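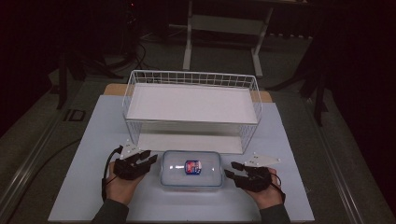 3.2 Materials and packing layout

Figure 4. A clear food container with one small packaged item inside, placed in front of the white wire basket on the light-blue board.

The second part of our study looks at how small snack items are stored at home when they are first put in a closed box and then in a larger open basket. We call this two-level storage. In the first part (Section 3.1) the items were put into the basket directly, and many households in Stilten told us that small packets get lost at the bottom.

The basket is rectangular and tall, with an open top and a rim of thin white metal wires. A flat white panel lines the inside. We consider this lining important, as small packets can fall through the openings of an unlined wire basket or become stuck in them. The containers are transparent, with rounded corners, so the content can be recognized before the box is opened. In Figure 4 the packet has a mostly red and blue wrapper, and these colors stay easy to see through the plastic.

All packing was done on a pale light-blue board. The basket was placed with its long side from left to right, and the container was put in front of it, close to the person who packs. We kept this order in all sessions of the Wekiseck series. In the earlier Pruva series the container was at the side of the basket, and the results of the two series should therefore be compared with care.

The collection includes 638 packing trials with 29 different packaged items. In 49 trials the container was left outside the basket at the end, and we report these trials separately in Table 6. We did not remove them from the data, for the reason that an unfinished arrangement is also common in real kitchens.

One limit of this layout must be mentioned. Light reflections on a clear container can hide a part of the wrapper, mainly when the item is lying flat. The item list of Biswas, which we used for the labels, gives only the main colors of each wrapper and does not describe how it looks under reflection. We return to this question in Section 5.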